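# lusura-cloth-grip

Data card, second revision (March)

Recordings of people handling soft cloth with hand-held grippers on a bed, collected for the Lusura re-grasp study. The study asks whether a policy trained on a gripper view plus a head view picks better grasp points on crumpled fabric than one trained on the gripper view alone. The set was recorded at the Custent apartment site, with one operator per episode.
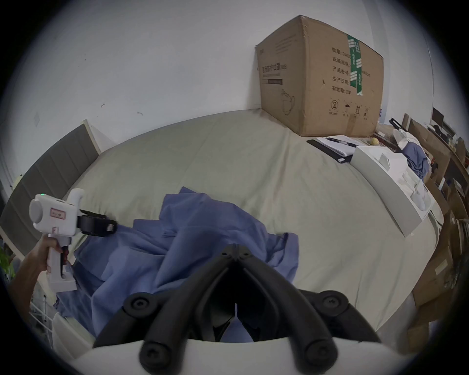
Blue cloth on the green sheet. 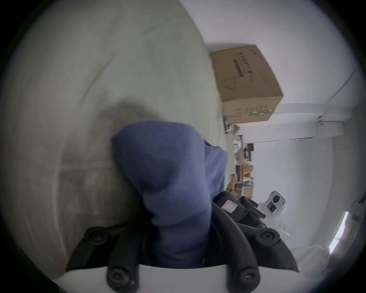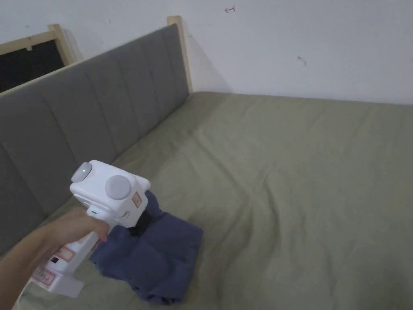 Jeferson Falcão wrote after the first release that the head view helps less than we claimed, and that most of our gain could come from the longer history window we gave that model. He was right that the first comparison mixed the two. We reran it with the same window for both models, and the results below are from the rerun.

## Contents

| Split | Episodes |
|---|---|
| train | 1312 |
| validation | 109 |
| test | 187 |

- Each episode holds one or more gripper streams, a head stream, finger opening, and gripper pose.
- Streams are synced to the head clock. Pose is in the frame of the first gripper sample.
- `grasp_events.csv` lists every close and open, with a flag for grasps that slipped.
- 1088 of the training episodes have a text label. The rest have an empty string in that field, so check before you tokenize.

## Method

Both models share the same image encoder and the same action head. The two-view model adds head tokens through cross-attention. Grasp points are scored on the test split against the points the operator picked, and a prediction counts as a hit if it lands on the same fold.

Folds were marked by hand by two people. Where they disagreed, we kept both marks and accept either one.

## Results

With equal windows, the two-view model still scores higher on first grasps. The gap is smaller than in the first release. On second grasps, when a hand is already holding part of the cloth, we see no clear difference. The old table has been removed; please don't cite it.

We have not run either model on the Furukawa arm yet. All numbers are offline.

## Known problems

- The gripper view is a very wide fisheye. If you undistort it, use `calib/wide.yaml`, since the default file crops the fingertips.
- Gripper images can be rotated a long way from upright. We don't correct for this. Rotation augmentation helped both models.
- Close up, the cloth can fill much of the gripper view, and pose tracking drifts on the plain sheet. Drift over the limit is marked `bad_pose`.
- Dark cloth loses detail in the folds. Fold marks there are less reliable.
- One bed, one room. Don't expect this to carry over to a table or a laundry line.

## Loading

```
python load.py --split train --views grip head
```

Leave out `head` for the single-view setup. `--skip-bad-pose` is off by default, but it was on for every result in this card.

## Use

Free for research. Storage is paid for by Fundstead through the end of the study. Report broken episodes in the tracker with the episode number and the stream name.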